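What two cameras did for our bag and drawer numbers

I promised in July that I would write up the second half of the hand-held gripper work, and people keep asking for the numbers, so I'll start with those.

The question was simple. If you collect demonstrations with hand-held grippers, do you get a better policy by training on the wrist view alone, or by adding a view from above? Wovwood, our first policy, only ever saw the wrist. Sandhu sees the wrist and the overhead view together. Everything else was kept the same: same network size, same training steps, same 1,942 demonstrations.

We tested each one 300 times on the bag task and 300 times on the drawer task. On the bag task Wovwood got 60 percent and Sandhu got 57. On the drawer task the order flipped, and by a lot more. I want to talk about the bag first because it surprised me.
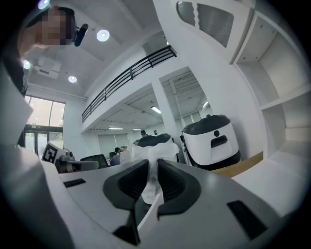
Wrist view with a plastic bag between the fingers.

Thin plastic is hard for a policy to read. It lets some of the background through, it changes shape every time you touch it, and the part you care about is usually the few inches right at the fingertips. The wrist camera is already looking at that part. I had expected the second view to help anyway, and it didn't. A gap of three points is small enough that I wouldn't call the wrist-only policy better. I would call it a tie and save the extra compute.

Embla Eklund went through the failures on both sides and sorted them. Most were the same kind: the fingers closed on one layer when they needed two, and the bag slid out on the lift. A camera from farther away has very little to say about that.

Drawers are a different story. The knob is small, and once the jaws get close to it the wrist camera loses track of the rest of the desk. Wovwood would often pull at a slight angle and jam. It also had trouble when both hands had to work near each other, as neither wrist could tell where the other one was.
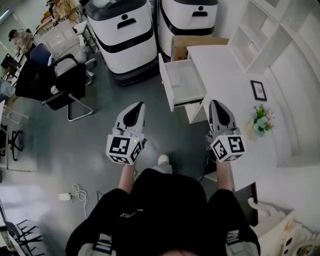

We get the position of each hand from printed markers, and that turned out to matter more than the network did. In our first pass the left and right hands were each tracked well enough alone, but the distance between them drifted over a long recording. The policy learned the drift. Once we solved for both hands together in every time step, with a step we call Gutau, the drawer results went up for both policies, and Sandhu pulled clearly ahead.

So if you only have time for one change, fix the tracking first. I spent weeks on the network before looking at the raw hand paths, and I should have plotted those on day one. When I did, the problem was plain in under an hour -- two lines that should have stayed parallel slowly crossing.

A few limits. All of this was collected in one building with the same kind of gripper, so I can't say how it carries over to other rooms. The success score is pass or fail, scored by a person, and a drawer that opened halfway counted as a fail. We also haven't tried a task that mixes the two, such as taking a bag out of a drawer. Sinden, the next version, is being trained with that in mind, and I'll post the results when the test runs are finished.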